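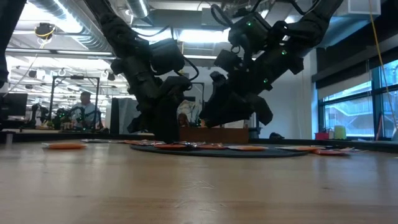
Annatjie Du Plessis thinks we should stop recording and start training, because more demos of the same mistakes will only teach the arms our mistakes. She said it before I had my coat off. I wrote it down so I could argue with it later, and now it is later and I mostly agree with her.

2021-12-16

Last lab session before the break. The project is still the same one we signed up for in September: two arms, tea packets on a mat, put the packets in the box. On the sign-up sheet it was one line. Our team is down as Tekik, after the first name on Ntombi's list that nobody else in the class had taken.

We had 334 demos saved when we came in today. The plan says 517 by the time we train the version that goes to Ukari. I did the left arm for the first part and Ntombi Mokgethi did the right. When I do both arms myself I forget one of them. It drifts while I look at the other, and then it is over the mat when I don't want it there. With two people you have to talk all the time. We say "mine" and "yours" and it works well enough, except when we both say "mine."

The foil is the hard part. A packet lying flat on the mat has no edge you can get a finger under. On the mat you can press down a little at the crimped end and close, and the weave gives you some room. On the bare wood it just slides. I chased one halfway to the rail this afternoon and had to throw the demo out. The instructor says don't throw those out, mark them as failed and keep them in their own folder, so now there is a folder.
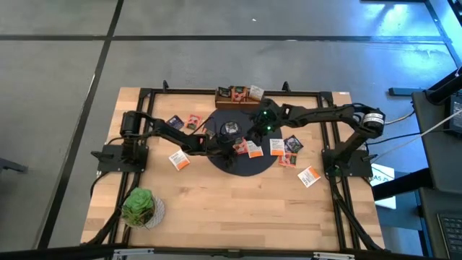
We also changed the rule for where packets start. Before today we laid them out by hand, and when I looked back through the old runs they were all in the same few spots. People are bad at random. Ntombi's fix was to drop them from above the table and leave them where they land, including the ones on top of each other. Overlaps make it a lot slower. You have to decide which one is on top before you go down, and from the overhead view I guess wrong more than I would like.

Annatjie wanted the plant off the table for good. I wanted it kept on, so the model sees something it should leave alone. We kept it. She wrote "plant: under review" in the log.

The box was the other argument. It sits up by the top rail and it is shallow, and a packet has to go in close to upright or it leans back out. I can do it if I turn the wrist late. Ntombi turns early, before she leaves the mat. We watched one of each side by side and could not say which was better, but we did agree that a model trained on both is going to be confused. So from now on we turn early. I have to relearn it.
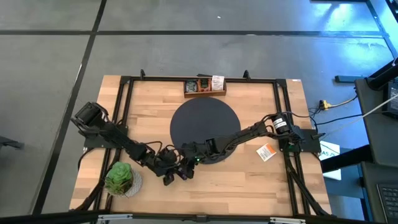

Both grippers reaching toward the mat, three items in the tray.

After the break we did the timing sheet. My slow part is the approach, not the grasp. I hover. I do it because I don't trust my depth on that side, and the only cure I have found is to watch the wrist camera and stop looking at the arm itself. It feels wrong, like writing while looking at someone else's pen. But the wrist view shows you the seal on the packet and where the tips are, and the arm itself doesn't tell you that.

Annatjie went through the wrist video and pulled 2,483 stills for labeling. She is going to mark the crimped edges and see if it helps. I said I would do part of it over the break. I should not have said how much. 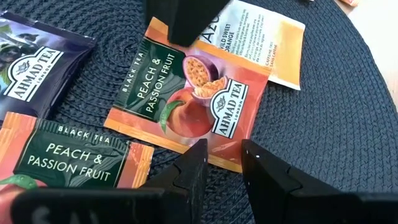
Wrist view. Two peach and passion fruit, one berry, and the orange one half under.

The Magagula room is booked for another class when we get back, so the morning slot is gone and we have afternoons only. Saltcombe is sending two teams to Ukari this time and ours has to show a working run first. The rule is five packets in the box with no help. Our best with the old model is three.

So the plan we settled on: train on what we have, early turns only, and see how bad it is. Then record whatever it can't do. That is Annatjie's plan with my name also on it.

To do: back up the drive. Rename the failed folder, it has a typo. Ask about spare fingertips. Email Ntombi the timing sheet, she left before I saved it.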